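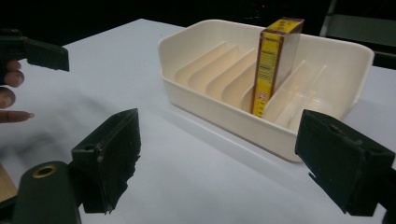 2 min read

Skivier open day recordings: README

Recordings from the October open day at the Salluneck workshop. Visitors tried the hand-held grippers at a white table, with a plastic dish rack tray and a carton as the objects. The carton stands upright in a slot between the tray's dividers.

Contents
230 clips, in 9 folders, one folder per session. Two hand-held grippers per station.
notes.txt lists the folders in the order they were recorded.

Known problems
Folder 6 has no sound.
The small print on the carton can't be read in the clips, so don't use them for text work.
The background is dark. Brightness was left as recorded.

Use
Free for teaching and research. Name Skivier as the source. Clips may not be resold.

Related
The Polák talk from the same afternoon is kept in the Preltutar folder, with its slides.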